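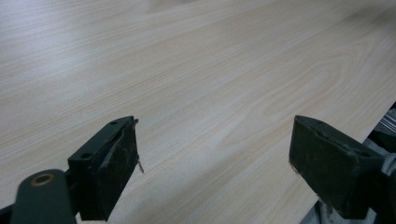
*Figure 1. Pale wood grain, study hall at Cetholm.*

# Does background sound help you read? A test of the Nemedness claim

Group report by Rafia Jafri, Iqra Baloch, Kamran Bukhari and Zuweira Eshun

## Why we picked this

In September a poster went up outside the Cetholm study hall for an audio app called Nemedness. The app plays rain, low humming and a kind of slow piano, and the poster says that 91 percent of users "feel more focused." A lot of people in our year downloaded it. Two of us did as well, and Iqra still uses it, so we didn't all start out on the same side.

What bothered us was the word "feel." You can feel focused and still read the same page four times. The poster doesn't say who was asked, or when, or what they were comparing it to. If you ask people who kept an app whether they like the app, most of them will say yes. The ones who deleted it aren't around to answer. We wrote to the address on the website to ask how the survey was done and got back a coupon.

So the question for our project was small: do students at our school remember more of what they read with Nemedness playing than they do in quiet?

## What other people say

We read six articles our teacher gave us and a few we found on our own. They don't agree. Some say steady noise covers up sudden noises like doors and coughing, which sounds reasonable. Others say any sound with a tune pulls a bit of your attention away, and that this is worse when you are reading than when you are doing something like copying or sorting. One article said it depends on whether you are used to working with sound, but it only asked people about their habits and never tested them on anything.

We noticed that the articles people share most are the ones with the biggest claims. The careful ones were longer and mostly ended with "more work is needed," which we used to think was a way of filling space.

## What we did

We had 18 students from our year. Each of them came in for two sessions in the study hall, one with Nemedness on headphones and one with the same headphones and no sound. Half did the sound session first. Kamran wanted to skip the headphones in the quiet session and we argued over this for most of a lunch break. In the end we kept them, since headphones block some noise all by themselves and we didn't want to give the app credit for that.

In each session students read a 1000 word passage. One was about how canals were dug and the other was about the history of salt. They had as long as they wanted. After that they put the passage away, waited ten minutes, and wrote short answers to questions about it. Zuweira and Rafia did the scoring without knowing which session each sheet came from. Students also rated how focused they had felt, from one to five.

We picked the rain track for everyone. The app has lots of tracks, so a fan of it could say that we chose the wrong one.

## What we found

The focus ratings went up with the sound on. Most students gave a higher number in the rain session, and several wrote in the comment space that they had done better. If we had stopped there we could have made our own poster.

The reading scores did not follow. Some students scored higher with rain and others scored higher in quiet, and when we lined up the two sets we could not see a pattern that we would want to defend. A few of the people who were surest that the app had helped them had their lower score in that session. Iqra was one of the people in the test (she did it before we marked anything) and she has asked us to say that her scores were the same both times.

There was one thing we didn't expect. The salt passage was easier. Scores on it were better whichever session it was used in, and the difference was a lot bigger than anything we could pin on the sound. We had mixed up the passages between sessions, so it doesn't ruin the comparison, but it does show how easily we could have fooled ourselves. If everyone had read about salt with the rain on, this report would be telling you to buy the app.

## Reasons to doubt our own results

We have been hard on the poster, so it's only fair to go through ours.

- Our group was small. A real but modest effect could be hiding in there and we would miss it.
- Students knew when the sound was on. There was no way around this. It probably pushed the focus ratings up, and it may have changed how hard they tried.
- The study hall was already pretty quiet. Someone on a bus, or sharing a bedroom with a little brother, might get much more out of rain sounds than our students did.
- We tested memory after ten minutes. Exams come weeks later.
- 3 students missed their second session and had to make it up at a different time of day. We kept their scores in. Taking them out didn't change what we would say, but we only checked that after we had seen the results, which we know is the wrong order.

Zeeshan Dhanial, who read our draft from the other project group, thought we should throw out the focus ratings completely because they are "just opinions." We left them in. The gap between what people felt and what they scored is the most useful thing we have, and you can't see a gap with only one side of it.

## What we would say to someone thinking of using it

If you like it, use the free version. Nothing in our results suggests it does harm. We wouldn't pay for it on the strength of the 91 percent, and we would be careful of counting an hour with the app on as a good hour of study just because it went by pleasantly. Closing the book and writing down what you remember takes a few minutes and will tell you more than a rating - even if what it tells you is annoying.

## If we did it again

We would try out the passages on a different class first to make sure they were equally hard. We would add a third session with some other steady sound, like a fan, to see if there is anything special about this app at all. And we would write down before the first session exactly what result would make us change our minds. Kamran says he did this in his head, but we can't put that in an appendix.

The score sheets, both passages and the questions are in the blue folder with Iqra's name on it.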